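List: Woltum Shared Workshop, robots and automation
Subject: Re: Re: cable slack at the wrist (and a finger question)
Date: September 20, 2024

On the last message, someone wrote:
> How are you routing the hand cables on the Divo arms? Mine are
> zip-tied tight all the way down and every time the wrist rolls
> past halfway the controller drops out. Also keen to know if you
> ever got the thumb to stop drifting.

Tight all the way down was my first go too, and I lost two connectors to it! You want slack at the wrist and the elbow, more than looks tidy. Couple of shots from the fridge drawer job so you can see where we're up to:

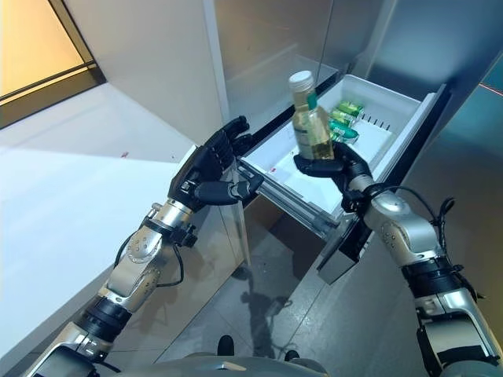
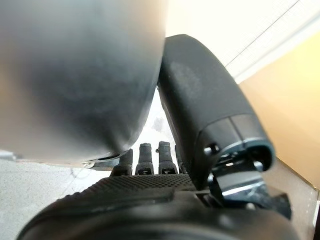 The fix for your dropouts is a service loop. Roll the wrist to both ends of its travel by hand with the power off, leave enough cable that it never goes taut, then clip it either side of the joint and nowhere on the joint itself. On my right arm (the one with the bottle) the bundle is clipped around the wrist and one loop goes up and back over the top of the forearm. It looks daggy, I know, but it's been through 200 cycles of the roll test without a dropout. The left one is just a single thin cable hanging in a curve on the outside and I'm less fond of it, as it'll snag on a drawer edge sooner or later.

Thumb drift, well, sort of. I was homing the thumb with the fingers already closed, which is a silly way round. Now I open everything, home the thumb first, wait 20 seconds and then do the fingers. There's a small screw on the face of the thumb's lower joint, you can see its head in the wrist camera view. Check yours is snug before you go blaming the software (I blamed the software for nine days).

Still on the Hirano driver boards, firmware 978. If anyone's tried the newer Dakano ones with these hands I'd love to hear how they behave at low speed, mine get a bit jittery on a slow close and I'm running out of things to fiddle with.

Cheers, and bring your arm in if you get stuck, I'm on the back bench most evenings in September.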